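Chapter 5
Hanging and Folding

By the end of this chapter you should be able to sort a basket of clean laundry, choose a suitable hanger for each garment and decide what is better folded. You will need the care-label chart from Chapter 4.

Clothes that stay in the basket crease under their own weight. The longer they are left, the more ironing they need, and a heavy item on top will press folds into everything beneath it. Empty the basket soon after the washing is brought in, and do the light cotton things first.
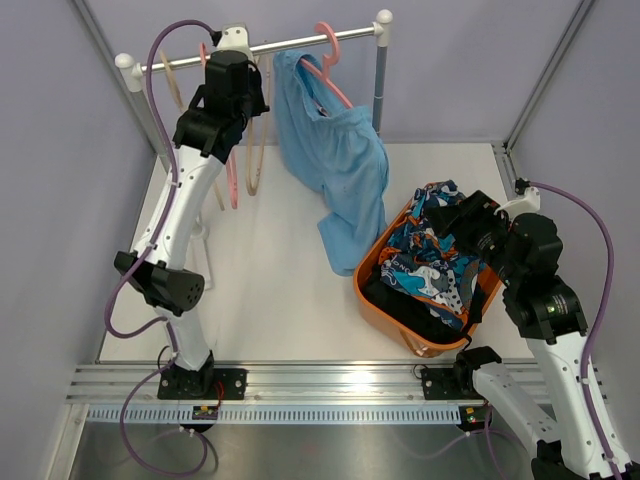
Set the rack close enough to the basket that you can reach both without walking. Hang one garment at a time. Hold it by the shoulders or waistband, shake it once, and smooth it with the flat of your hand once it is on the hanger. Plastic hangers are light and can be wiped clean. Wooden ones hold their shape under a coat or a heavy jacket. Spare hangers can stay on the bar, ready for the next item.

Knitwear should be folded, as the shoulders stretch when it hangs. Towels and bedding are also folded, and Section 2 gives the method for each.

Laine Lepik, who ran the linen room at the Hesport guest house in Brellport, taught her trainees to finish one basket before starting another. Her notes on the order of work are reprinted at the end of the chapter, with the changes Indrek Org made for use at home.

Key words: garment, hem, crease, waistband, care label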